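Mounting height and adhesive for leaning a small frame and a book on a white shelf-desk

Posted in Walls, Shelves and Small Furniture
3080 views, 2 replies

sustgate_flat

I have a white tabletop fixed along a white wall in a rented room. The lease does not allow nails or screws, so everything decorative has to stand on the table and lean. At present that means a small black-framed picture (antlers, black and dark red lines on white) and one dark red hardcover with a gold crest on the cover, which I keep upright with the cover facing out.

Both slide. The frame creeps forward at the bottom over a week or two until it drops flat. The book holds longer but the boards have started to splay slightly at the foot. I write at the same table, so there is some vibration, and I would like to keep the front part of the top clear for work.
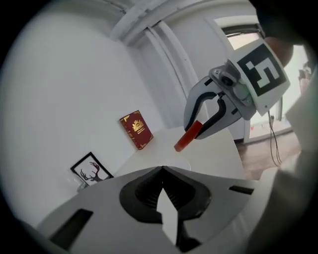
The back of the table, with the book against the wall and the antler print further left.

What I have tried so far: a folded strip of paper under the bottom edge of the frame (slipped out), and reusable putty on the back of the frame (left a gray mark on the paint, which I had to wash off). I do not want putty on the book at all. The cover is old and I assume the gold would lift.

I need to know what angle to lean these at, what to put under them, and whether the book should be standing like this in the first place. Budget is 20 dollars. I can cut and sand simple parts but have no power tools.

whitlock_bench

The two objects fail for different reasons, so treat them separately.

Frame. A leaning frame is held by friction at the bottom edge. The further out you set the foot, the greater the sideways push at the bottom. Painted or coated tabletops have low friction, and small frames often have a smooth lacquered edge, so there is little margin. Set the foot closer to the wall. For a small frame I use one tenth of the frame height as the distance from wall to foot. Less than that and it may tip forward if the table is bumped; more and it creeps.

Then add friction at the foot only. Clear silicone bumpers, the thin self-adhesive kind sold for cabinet doors, go on the underside of the frame, one near each corner. Clean the edge with alcohol first and let it dry. Stick them to the frame, never to the table. A second pair on the back of the top rail keeps the frame off the paint and lets air behind it. No putty is needed anywhere.

If it still creeps after that, wipe the table. Furniture spray leaves a film and no bumper will grip through it.

Book. A closed hardcover standing alone is carried by the bottom edges of its boards, while the text block hangs between them from the spine. Leaning adds a sideways load. The splay you describe is the normal result. It is slow, but it does not reverse by itself.

You have two options:

Stand it fully vertical between two supports that hold the boards closed. Light contact is enough.

Or use a display easel with a ledge deep enough for the whole thickness of the book, so that the back board is supported over its full height. Add a strip of card under the text block, cut to the thickness of the gap between the pages and the ledge, so the block no longer hangs.

The second suits you better if you want the cover visible. A plain wire or acrylic easel is well inside your budget. Check the ledge depth before you buy, as many are made for plates and are too shallow.

On making one by hand: a back panel, a ledge and a rear strut glued at a fixed angle will do. Sand everything that touches the cover to 2000 grit if you leave it bare, or face it with felt. Let the glue cure for a full day before the book goes near it.

Also rotate the book. Two months up and two months lying flat is a reasonable interval. Red cloth and red leather both fade badly, and if there is a window on one side the cover will fade unevenly. Move it if it gets direct sun in the afternoon.

kakar40

I would skip the easel. Put a narrow strip of rubber shelf liner along the back of the table and stand everything on it. I cut mine from a Wimier roll, 40 mm wide, and you don't notice it on a white top if you buy the white one. It has been down since September and the frames haven't moved.

Can't say about the book, mine are paperbacks.

whitlock_bench

The liner will work for the frame. Two cautions. Soft PVC liners can stain a painted or lacquered surface if left in place for long, so lift it every few weeks and look. Keep it away from the book as well — plasticizer migrates into cloth and leather. If you use both methods, end the strip before the easel.

sustgate_flat

Bumpers fitted to the frame and foot moved in closer to the wall. Easel ordered, ledge depth checked against the book. I will lay the book flat until it arrives.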